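Can a robot arm do your bench chores yet?

Simple ones, yes, if every part stays where you put it. Try the job in simulation first.

Step 1. Pick one chore
Choose something you repeat 200 times a day. Tidying mixed parts is still too hard for most arms.

Step 2. Lay out the board
Put the fixture in the middle with the arm behind it. Add a few loose bars, a nut and a small wrench.
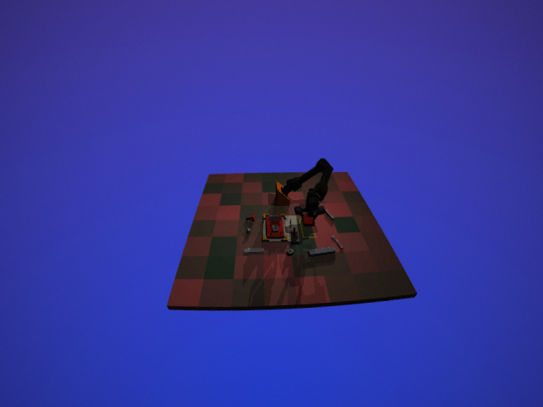
Step 3. Run it
Do 30 runs. If 9 or more fail, move the parts and start again.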